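Plornik opens its dish-rack sessions to visitors

8th November

If you have ever wanted to teach a pair of robot arms how to put the plates away, Plornik would be very glad to see you. The small workshop, which has been at this sort of thing since July, is opening its demonstration room to visitors, and from what we saw on our stop there it is a lovely way to lose an afternoon (we stayed far longer than we meant to).

The idea is simple enough, even if your hands take a while to believe it. You sit at a pair of hand controls made by Paiva, you move, and the two arms across the room move with you, left for left and right for right. Everything the arms do is recorded, and the recordings go to Waveo, the team trying to get the arms to manage the job by themselves one day. Plornik has saved 2,000 runs so far and would happily take plenty more!
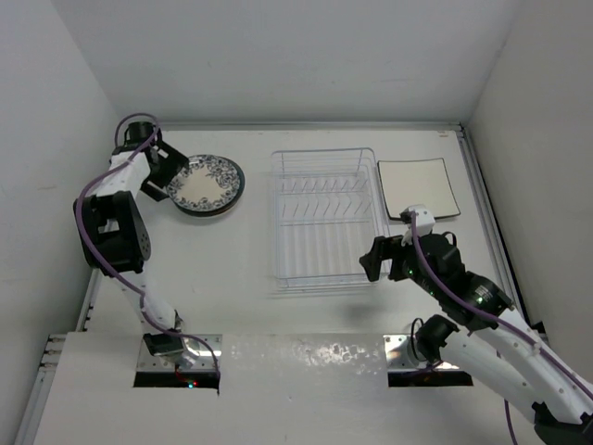 Two arms, two plates and a clear rack at the Plornik workshop.

The task sounds like nothing at all: pick up a plate, stand it in the rack, then do the same with the next one. But a plate lying flat on a table gives a gripper with two flat fingers very little to get hold of, and the slots in the rack are thin, so most newcomers spend their first few tries just nudging at a rim. The staff are patient about it and kind with their tips, and they told us that slow, steady runs are every bit as welcome as quick ones.

Sessions last 30 minutes and are free, with tea and cookies afterward. Sign-up is at the front desk of the Asent building, where Plornik has its rooms, and 113 people have already put their names down, so do get in early if you'd like a turn before the holidays.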